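Do loose lids breed in the dark, or is it just my kitchen

Posted in: Storage and Pantry

crumbfile
Friday, February 5, 2021
Started on the dry goods corner after lunch and this is as far as I got.

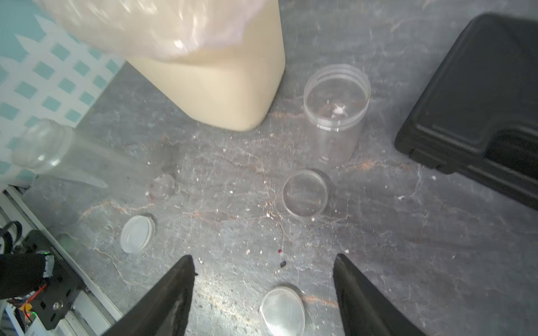
Clear plastic and crumbs, mid-sort.

My sister-in-law swears by the method where you pull every container out, match each one to its lid, and throw away whatever is left over. She did hers in December and has been unbearable since. I have my doubts. I've got lids from the Diseteo set, lids from the Vondico set, and lids from things I don't remember buying. Does this stick for anyone, or are you all back where you started by summer?

tallshelf_11
It sticks if you buy one brand and one size and never bring home another jar. I went all Vondico and haven't hunted for a lid since.

crumbfile
That's what the Vondico people say too. They also sell the jars.

pilotlight
I'm with crumbfile. "Just buy a matching set" is the answer to every question on this board, and it costs money every time. My set was 20 pieces and I use 5 of them. The rest sit in the garage holding the old containers I was supposed to get rid of.

oatsandends
Has anyone mentioned the crumbs yet? Wipe the counter first. Put a clean jar down on a crumby counter and you carry it all back into the cupboard on the bottom of the jar. The tall one looks like it has bits of something in the bottom too.

crumbfile
I wipe at the end. If I wipe first I have to wipe twice.

oatsandends
You will have to wipe twice anyway.

marblefan
Off topic, but with that veining I'm surprised you can see crumbs at all. We looked at a gray and rust pattern like that at the Arnport showroom and the salesman told us it "hides everything." I took that as a warning and went with plain white. Now I see every grain of salt.

pilotlight
Anything that hides crumbs gets you a counter full of crumbs. I'd take the plain one.

tallshelf_11
Back to the lids. What is the short one in the middle for? If it's a spacer or a collar off something bigger, it'll never match anything and you can let it go.

crumbfile
No idea. It's been in the drawer longer than I've been in the house. I keep thinking the minute I toss it I'll find the thing it goes on.

tallshelf_11
That is exactly the thinking the method is supposed to fix.

crumbfile
And then I find the thing it goes on.

greenbin2214
Before anybody tosses anything, look at the bottom for the number. Our pickup takes bottles and jars but not loose caps and small lids. They fall through the sorting line. I asked, and the answer was to screw the cap back on the bottle it came with. So the leftover lids in this famous method go in the trash, at least where I live.

oatsandends
Ours says caps off. Torres Street drop-off, there's a sign.

greenbin2214
Then your place does it differently from mine. Call and ask. I wouldn't go by a sign, ours was out of date for two years.

pilotlight
What about the big cream one at the back with the bag over the top? I had one like that for flour and the bag was the only thing keeping it fresh, because the lid cracked the first winter. If yours still has a lid that fits, it's the one thing on that counter I'd keep.

crumbfile
The lid exists. I couldn't swear to where. The bag works fine and cost nothing.

marblefan
A bag is not a seal. Moths get into a folded bag. Ask me how I know.

pilotlight
They got into my sealed jars too. They come in with the flour, so I freeze mine overnight before it goes in anything.

tallshelf_11
Overnight is not long enough. Four days.

pilotlight
Source?

tallshelf_11
The back of a bag of flour, I think. I'll look when I'm home.

crumbfile
Okay. I've matched what I could and put the orphans in a shoebox. They get until summer. The ring thing is in there too.

oatsandends
Did you wipe the counter?

crumbfile
Once.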